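Ninditmont 手持夹爪采集端软件检查表(含检查意见)

适用版本:采集端 Ginis,标定与位姿解算模块 Multel
检查场地:Briem 二层
检查日期:2024年4月2日
结论栏用语:合格 / 有条件合格 / 不合格 / 未检

一、启动前检查

1.1 配置文件与版本库一致
结论:合格
意见:校验值比对通过。左右手配置已拆分为两个文件,旧的合并文件仍留在目录中,加载器会优先读取旧文件。建议删除,不要只改名。

1.2 左右设备编号绑定
结论:有条件合格
意见:绑定依据是接口枚举顺序,重启主机后可能互换。要求改为按序列号绑定,并在启动日志中打印绑定结果。整改前,每次重启后须单独闭合左爪,确认左侧开度曲线有变化。

1.3 主机时钟同步
结论:合格
意见:无。

1.4 磁盘剩余空间告警
结论:合格
意见:阈值写死在代码里,建议移入配置。

二、标记与位姿解算

2.1 标记立方体各面编号与模型文件对应
结论:合格
意见:左右两个立方体的面编号无重复。模型文件中边长单位为毫米,解算模块内部用米,换算只在一处进行,已核对。

2.2 立方体相对指尖的外参
结论:有条件合格
意见:右爪外参沿用更换指尖前的数值。更换指尖后必须重新标定,标定文件须带指尖批次号,批次号不符时软件应拒绝加载。目前只给出警告,操作界面上不显示。

2.3 标记丢失后的处理
结论:不合格
意见:抽查第41号片段,丢失期间位姿沿用最后一帧,状态位仍为“有效”。下游规划模块会把这一段当作静止动作学习。要求丢失即置无效位,插值放到离线阶段,并保留原始缺失区间。

2.4 面切换时的位姿跳变
结论:有条件合格
意见:腕部快速翻转时,相邻两面解算结果不一致。滤波器能压住大部分跳变,但引入了约98毫秒延迟,与夹爪开度信号不再对齐。延迟值应写入元数据,供回放时补偿。

三、现场条件对感知的影响

3.1 工作区背景
结论:有条件合格
意见:地面为灰色大理石纹瓷砖,盆内为浑水。水面深度值不可用,规划侧不得据此生成碰撞体。盆沿可作为几何参照,需人工确认拟合结果。夹爪与水盆的相对位置见下图。
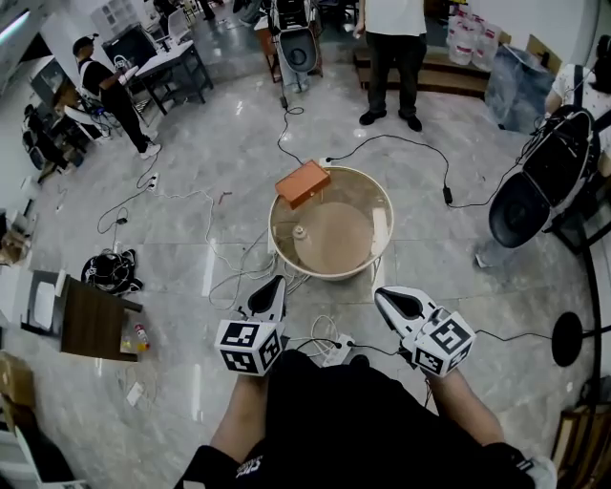
3.2 线缆
结论:不合格
意见:右爪线缆向右侧地面引出。水盆与操作者之间的地面上有插排,插头在位,周围线缆缠绕。采集前须将插排移离水盆,线缆归拢固定。软件侧应增加一项启动确认,未勾选“带电部件已移离水源”时禁止开始录制。

3.3 视野内无关人员
结论:有条件合格
意见:水盆后方及两侧有人。人员检测模块可识别并打标,但不会中止录制。涉及水的任务,建议改为检测到人员进入设定范围即暂停,由操作者手动恢复。范围参数按场地保存,不得用全局默认值。

3.4 目标物类别表
结论:有条件合格
意见:浮在水中的小件与靠在盆壁内侧的木棍均需单列类别,原类别表将两者归入“其他”。

四、录制与控制

4.1 开始、停止指令
结论:合格
意见:停止指令发出后缓冲区能完整落盘。

4.2 夹爪开度零点
结论:合格
意见:零点在每次启动时重采。采集零点时若夹爪未完全闭合,软件不报错,建议加范围判断。

4.3 掉线重连
结论:不合格
意见:重连后帧计数从零开始,与重连前的片段发生重号。在编号2167的会话中复现。要求计数连续,或重连后强制新建片段。两种方案均可接受,不得混用。

4.4 轨迹回放
结论:未检
意见:依赖2.3整改结果,暂不检查。

五、整改与复检

5.1 2.3、3.2、4.3 三项关闭前,涉水任务的录制数据不得进入训练集,已录部分单独存放并标注“待核”。

5.2 2.2 的标定文件更新后,须重新解算受影响片段。旧解算结果保留,不覆盖。

5.3 4.3 的修改对应工单225,提交时附掉线复现脚本及修改前后的帧计数记录。

5.4 有条件合格项在4月内复检。复检使用同一份配置,如配置有变更,从1.1重新开始。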